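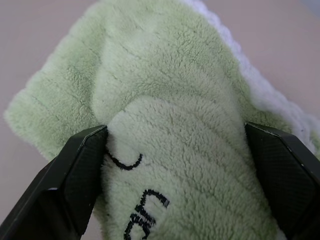

N.º 8 | Página 9

Quem somos

A Painemal estuda se as máquinas já conseguem fazer tarefas de casa e de oficina. Começámos na roupa, com Leandro Espinoza, e hoje Colin Staniforth dirige os ensaios de chão de fábrica em Steldale.

Uma toalha felpuda verde-clara, amarrotada sobre a mesa, continua a ser um caso difícil. A pinça de dois dedos agarra uma prega de tecido; encontrar os cantos e dobrar é outro trabalho. Repetimos cada tarefa 40 vezes e publicamos também as falhas.

Para já, a nossa resposta é: algumas tarefas, devagar e com alguém por perto. Os relatórios saem em junho.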